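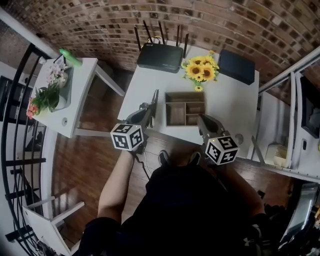
**Week 2: The teaching license application, or how to be tired before you meet a student**

Passing your exams does not make you a licensed teacher. It makes you a person who may now fill out forms.

The Brotgate packet runs to 46 pages. Read all of it once, then live in sections 2 and 5.

*Placement hours*

- You need 236 supervised hours. Lunch duty counts. Driving to lunch duty does not.
- Have your mentor sign the log every Monday. Mentors asked to sign a whole semester at once develop sudden principles.
- Rumach Middle School keeps its own log. Fill out both.

*Background check*

Fingerprints expire before you'd think. Don't get them done in your first month out of enthusiasm.

*Transcripts*

Must arrive sealed, from the registrar. An envelope you opened "just to check" is now a souvenir.

*Reading*

Stoyanova, chapter 2, on provisional licenses. Dry, but she is right about renewal dates, and the packet is vague.

Bring a half-finished log to the next session, in pen. We'll go over the codes for substitute days, which take almost the whole hour.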